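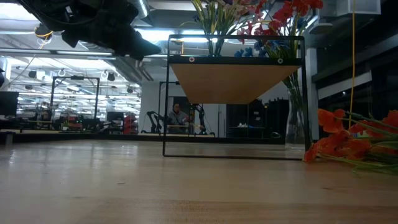
OK so I finally did the thing and swapped the old lead-acid bank in the camper for one lithium battery. Long thread, sorry, mostly so I remember what I did.

Went with the Zerkel. I wanted the Clirnisum for months (everyone on the forum loves theirs!) but it's too tall for the box under the bench seat and I was not going to rebuild the bench.

Price difference after the trade-in was 297 bucks, which went straight into cable and fuses. Cable is SO expensive now, what happened.

First surprise was my old charger. It has an equalize mode that kicks in by itself and pushes the voltage way up. Fine for flooded batteries, not fine for this one. No way to turn it off either, I went through that manual twice.

So a new charger too. Valter Caldeira talked me into a Turketti, he's had one in his boat since May and it has a proper lithium setting. Thanks Valter, my wallet says hi.

Also put in a 2,000 watt inverter. I had the 1,000 before and it ran everything except the kettle, and I really like tea.

If you go bigger on the inverter, check your fuse and your wire size before anything else!! Mine were both too small. The old fuse was sitting at the far end of the cable too, and it should be up close to the battery. Moved it.

Someone asked about the alternator. I'm not hooked up to it yet. Lithium will happily pull more than a small alternator wants to give, so I need a DC-DC charger in between. Looking at the Bhuiyan one, if anybody has it please tell me how loud the fan is.

Cold weather: you can't charge these below freezing. The battery has a cutoff for that, but mine is inside with the heater so I'm hoping it never comes up.

Solar is the same 5 panels as before, I just changed the profile on the controller. Took two minutes, plus half an hour looking for the password.

Saturday is the first night out with it. Kettle, fridge, lights, laptop, the works. Will post the numbers Sunday if there's any signal up there.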